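Speaker notes - "Show it, don't code it?" - Nia James
Faltbridge, Nov 5, 2024

Opening

Start with the claim as it is usually sold: you show the machine a job a few times, with your own hands, and it picks the job up. No code. I have sat through that pitch more often than I'd like. Ask the room who has heard it. Then ask who has it running on a shift.

Say early that I don't think the method is a fraud. I think it is slow, fussy work that gets sold as easy work.

What "by hand" means at Istdale

Keep this short, most of them know the kit. One person, two hand-held grippers, a table, a tray with a grid in it and a small white object to go on the tray. The person does the job, the cameras and markers record it, and the model learns from the recordings.

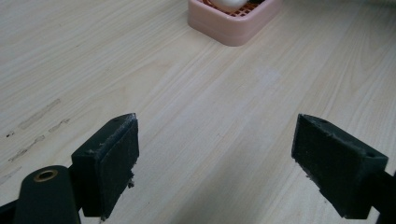
The sales version says a new starter can do it after a cup of tea. Our new starters needed 5 sessions before we kept anything they recorded. They moved like people, quick and sloppy, with little corrections halfway. A model copies the corrections too. Wissam Abou Jaoude put it to me as "teaching someone to drive by filming yourself parking badly", and I haven't got a better line, so use his and credit him.

Pause for questions if they look restless.

The cost of one simple job

Figures slide. Read it slowly.

We planned for 2000 recordings of the tray job. That took 4 people until the end of July. Compare with the old way: Kemeys quoted us 7 days to script a fixed arm for the same thing. Somebody will object that the scripted arm breaks when the tray moves. Fair. Ask them how often their tray moves.
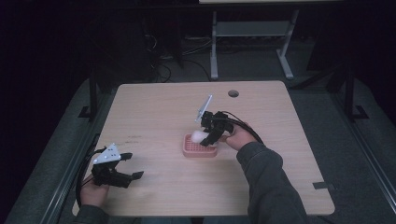 Left gripper open, right gripper at the corner of the tray.

Point out that there are two hands in this. The second hand gets recorded whether it is useful or not, and I have yet to see anyone cost that in.

Remote control is no cure

The Wunumau people will tell you to skip the hand-held tools and drive the real arm from a distance. You get the robot's own reach and joints in the data, which I grant is a real gain. You also get delay, tired operators and fewer recordings per day. Our drivers watched the screen and missed what they would have felt at once with a tool in the hand.
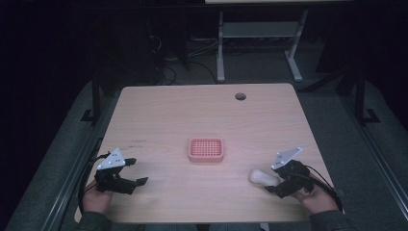 Tray job with two hand-held grippers, marker plates on top.

Don't get drawn into which camp is right. Both leave the same hole: what the person knew and never showed. Why they slowed down, why they chose that corner. A recording has none of it.

Wear, and other dull things

The pads fray. Look at the fibres on the finger edges. A worn pad may grip differently from a new one, so ask any supplier whether they log pad changes along with the recordings. Two of the three I asked did not understand the question.
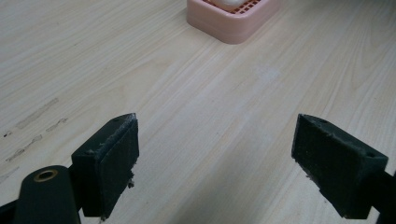
What to ask before you buy

How many recordings were thrown away, and who decided?
Was the test done on the same table as the training?
Who stood next to the robot during the demo, and what were they allowed to touch?
What happens with a different tray?

If they answer the first one straight off, keep talking to them. If they show you another video, go and get your coat.

Leave the Kemeys quote up during questions. Wissam has the spare clicker.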